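How I revise from a marked-up textbook

I've been going back over my old school history books this winter, mostly for fun and partly because I've signed up for an evening course in January. I'd forgotten how hard it is to get anything useful out of a page you've already scribbled all over! So this is the method I've settled on, and it takes me 50 minutes a chapter.

First, clear a table and get out only the books you need. Then flick through the whole chapter once without reading it properly. Look at the headings, the maps and the photos and let it all wash over you (five minutes, no pen).

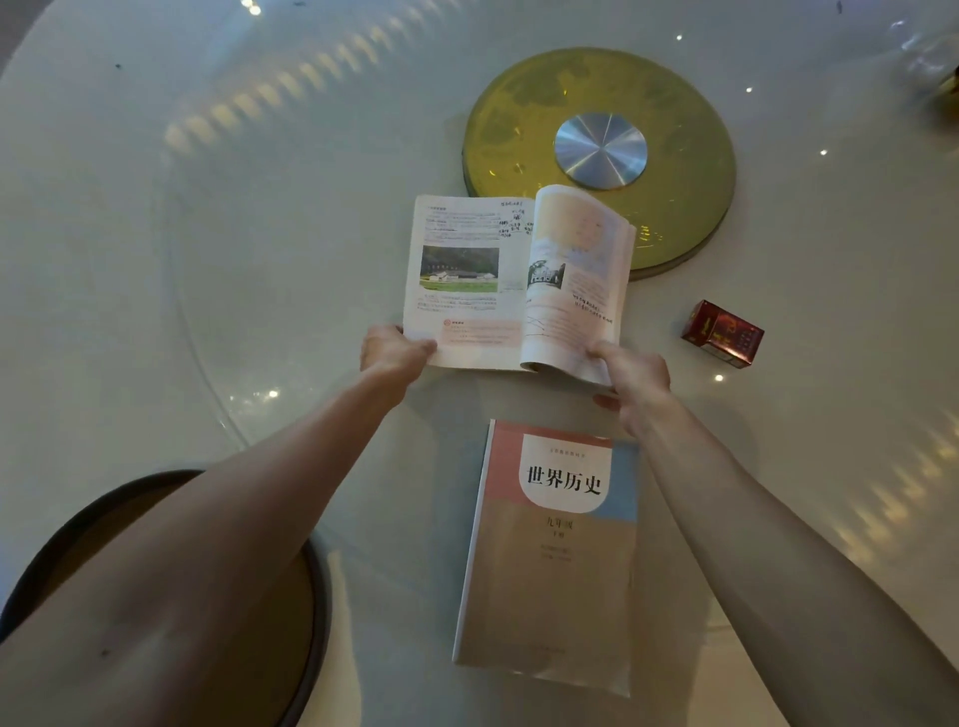

Old notes are the next job, and I do them before I read a word of the main text. Start with the margins. Mine tend to end up in the top corner next to the first paragraph, like the black ink ones in the upper right margin of the left-hand page, and then there's the underlining further down under the photo of the low white building. Copy every margin note onto a sheet of paper in your own words, and put a question mark by any you can't make sense of.

Now read the chapter through, slowly, and try to settle the question marks as you go. I had 19 on my last one, which was a bit embarrassing.

Last of all, shut the book and write down what you remember. My friend Rochelle Haddad does hers out loud while she's cooking, but I need paper. Check it against your sheet, fill the gaps in a different colour, and leave it till the next evening before you start another chapter.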